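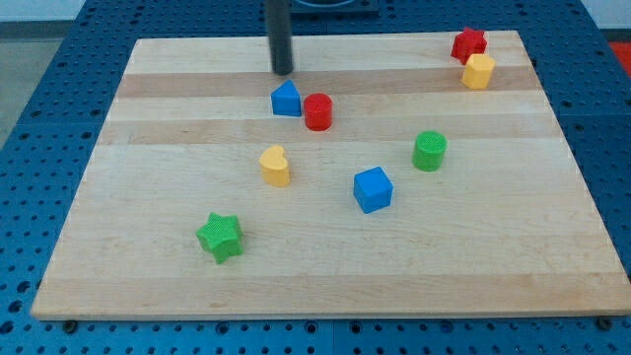

Teleop group, weekly catch-up
12 December 2023, upstairs room at Vestbridge
Present: Pao-chu Kan, Lilla Balogh, Tímea Kerekes, Tímea Kovács, and me (Baiba Lapiņa, taking notes again, so if you said something clever and it's missing, email me)

Two Tímeas today, so it's Kerekes and Kovács all the way down. Sorry, both!

1. Last time's notes
Fine, except that I wrote "leader arm" where I meant "follower arm" in the bit about the loose cable. Fixed in the shared copy. Kerekes also wants it written down that she did return the hex keys.

2. Where we are with the shapes task
Pao-chu pulled the numbers this morning and we have 3,159 demos saved, counting everything since we started in November. I was pleased with that until Lilla asked how many were blocks on the maple board and how many were the old cup stuff, and none of us could say. Pao-chu is going to split them out by task before anybody gets to brag.

We had a long talk about how we lay the blocks out. Right now whoever is driving just scatters them, and Kovács thinks we all scatter the same way without meaning to (she's right, I always keep the middle pretty clear). Her idea is a printed sheet of 12 layouts that you work through in order, then free scatter after that. Lilla worried it would make the data too tidy. We went back and forth and settled on trying the sheet for one week. Kovács draws it up, and she'll put in some layouts where two blocks nearly touch, like the yellow hexagon sitting up against the red star. Those are the ones where people hesitate on the controller, and we want more of them.

Also, the heart. Standing up or lying down? Some of us stand it on its point end with the notch at the top and some of us lay it flat, and the grasp is completely different. Decision: both are okay, but say which one in the notes field. Please fill in the notes field!

3. By hand or by remote
Kerekes has been guiding the arm by hand for the star blocks and says she gets a cleaner approach than she does with the controller. Pao-chu pointed out that her own arm ends up in the camera view half the time, so those demos are hard to use. Kerekes said she could stand on the other side. Pao-chu said she had stood on the other side, and that was the problem. Lots of laughing, not much progress.

In the end we agreed on this much: remote control stays the main way for the shapes task, and Kerekes records 5 hand-guided runs for each star, green and red, so we can compare them with the remote ones side by side. She'll move the camera if she needs to and put it back after. Lilla will help her check the views first.

4. Controller lag
Lilla felt the Matlala controller dragging on long sessions. I've felt it too, mostly after lunch, though that could be me. Kovács hasn't noticed anything. Pao-chu will log the delay for a full session and we'll look at it together instead of guessing.

5. Bad demos
Do we keep drops? My vote was yes if the driver recovers and picks the block up again, because we want the robot to see how you get out of trouble. Everyone was on board with that. If the block leaves the board altogether, stop, mark it as failed and reset. Don't reach in while the arm is live. Kerekes would like that last sentence in capitals, but I'm leaving it as it is.

6. Anything else
Esard asked if they can come watch a session. Yes, if they pick a day when Lilla is in. I'll write back to them.
Kovács asked for a second stool. We all want a second stool.

To do
Pao-chu: split demos by task, log controller delay
Kovács: layout sheet
Kerekes: hand-guided star runs
Lilla: camera check with Kerekes
Baiba: reply to Esard, ask about the stool

Same room next week, and Kerekes is bringing the laptop with the replay tool on it.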